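Search the archive Advanced Go

[gripper-users] Re: Finger sets for bin work, wrist camera mounting
28 January 2021

> We are choosing between the short and the long finger sets for
> picking out of shallow bins on open racking. Has anyone run both
> on the same arm? I am mostly interested in clearance at the
> uprights and in how much of the wrist camera's view the fingers
> take up. Also, is it worth moving to the Cassim controller for
> this, or does the stock one cope?

I have run both sets on one arm at Felldale, same wrist flange, same camera, same rack. Answers in the order you asked.

Clearance first. The long set reaches the bottom of a bin with the palm still outside the lip, so on paper it is the better choice. In practice the approach is limited by the uprights and the ends of the shelf beams, and the long fingers need a steeper entry to get past them. With the short set I can come in nearly level and tilt once the tips are past the front lip of the tray. The cost is that the palm sometimes follows them in, and you must model the palm properly in the collision scene. The default Tuviment model treats it as a cylinder and leaves out the cable loop at the base. I added a box 8 mm larger on each side and have had no contact since.

Camera view. Both sets cover part of the lower image when closed. What matters more is whether the gap between the fingers stays visible, as that is what I line up on. I check it against the rack and then against something large and pale held close, where the exposure is most likely to go wrong.

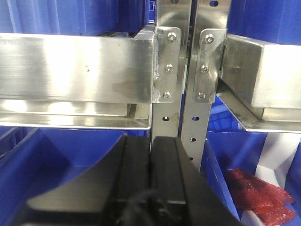
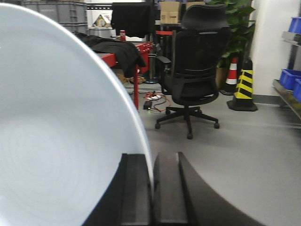
On exposure, bare stainless steel is the worst thing on our rack. With auto exposure left on, a bright beam face pulls the whole image down and black fingers merge with whatever is dark behind them. I now fix the exposure for the bin interior and let the steel clip. The segmentation does not use the steel for anything, so nothing is lost. The round holes in the uprights are a handy focus check, but do not try to use them as a pose reference. Too many of them look alike and the matcher will happily settle one hole up or down.

Glossy or see-through items remain a problem with either finger set. Depth returns on thin film are mostly noise. I take the outline from colour, the height from the bin floor, and close slowly. Out of every 8 attempts on film pouches the short set missed 2 and the long set missed 3. I would not read anything into that difference. On rigid parts I could not separate them at all.

For round items with a rim, the narrow tips of the long set are easier to place over the edge. The short ones are blunter and tend to push the item away if the approach is a few millimetres out. If you handle much of that kind of thing, this may decide it for you.

Controller. The stock one copes. I had the Cassim unit on loan from the Flolbridge site for 5 days and the only gain I could measure was in force control during the last part of the close. Joint tracking was the same within the noise. Two points if you do try it:

- It expects the gripper on its own port. Sharing the tool line with the camera gave me dropped frames until I split them.
- The payload setting does not carry over when you swap finger sets. Enter it again by hand and rerun the gravity check.

If I had to order one set for shallow bins, I would take the short one and keep the stock controller. For deep bins I would want the long set and a rack with more space between the beams.

I can post the collision model and the exposure settings if they are of use. The file is in the old format, so you will need to convert it before import. I plan to repeat the film test in March with softer pads and will send the numbers to the list.

Vaida Mockus
Felldale

This site uses cookies to remember your reading preferences. Accept Settings

Contact the list owner | Back to top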